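Subject: Re: [manip-data] Toolbox repacking, batch two: proposal to go to 500
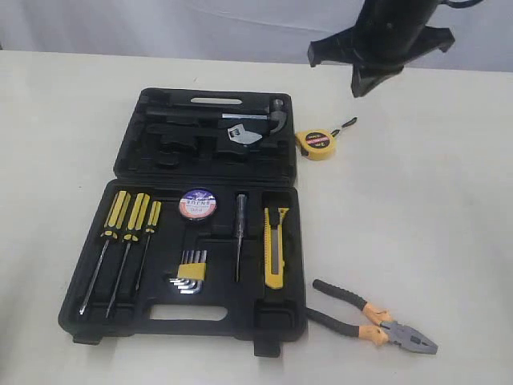 1. Where I stand

I read the proposal twice and I'm still not sold. I'll go through it in order, with the relevant part of the Saturday message quoted so people don't have to dig for it.

> The Hedcombe bench is running well and the Driver policy has
> improved with every batch so far. We have 40 clean episodes of
> the toolbox task. I'd like to take that to 500 before we change
> anything else. Same case, same tools, same table, same white
> backdrop. Operators start with a few items out of the case and
> put them back one at a time. Once we have 500 we can talk about
> variation. Mixing things up now will only muddy the curves.
> Any objections, please reply on list by the end of the week.

Objection, then.

2. "Improved with every batch"

Improved at what? Every evaluation I've seen used the same bench and the same case the training episodes came from. If the pliers start to the right of the case in training and to the right of the case in testing, I don't know what a rising curve is telling me. It could be finding the pliers. It could be going to where pliers usually are. I asked about this in September and the answer was that we'd look at it later — I'd like later to be before we spend operator time on several hundred more of the same thing.

3. The items are not one task

Look at what's in that case. A tape measure with a strap on it, pliers with the jaws a bit open, hex keys bunched in a little yellow holder, a slim voltage tester that has to end up in a narrow slot. Those are different grasps and very different tolerances on the placement. The roll of tape is forgiving. The tester isn't. Yet the log gives one success flag per episode, so an episode with three easy items and one with the tester in it weigh the same.

I went through the 40 by hand. 31 of them never touch a screwdriver at all. Operators pick what comes out of the case, and people pick what's easy to put back. I would too. But then we shouldn't tell anyone we have a toolbox dataset.

Also, black molding, black gripper fingers, black handles on half the tools. I have doubts about how much the model can see of an empty pocket in there. Has anyone checked whether it does any worse with the case rotated a quarter turn? That's an afternoon's work.

4. "Clean"

What does clean mean here? My understanding is that episodes with a dropped item or a second try at a grasp get thrown out. Those are the ones I'd want to keep. A policy that has never seen a tool sitting crooked in its pocket won't know what to do with one, and it will put one in crooked sooner or later. Wegener kept their failures, with a tag, and could filter them out when they wanted to. We can't get ours back if we've deleted them. Please tell me we haven't deleted them.

5. What I'd do instead

Stop at 40 for now. Hold back a test set that isn't the bench: another table, a different backdrop, the case turned, tools starting on the left and in front as well. Draw the starting items from a list so the operator doesn't choose. Log success per item. Then collect 4 short batches, changing one thing in each, and see which of them moves the number on the held-out set. If it turns out that more of the same is what helps, I'll say so on this list and you can have your 500.

As for muddying the curves, I'd take a muddy curve that means something.

6. Sovero

Somebody brought up running the whole thing in Sovero to pad out the count. No objection to trying it, but please keep those episodes in a separate folder with a separate tally. Last time they were merged it took me most of a week to pull them apart, and I'm still not certain I got them all.

One practical question for whoever set up the bench: are the starting positions written down anywhere, or only in the video? I couldn't find them in the episode files.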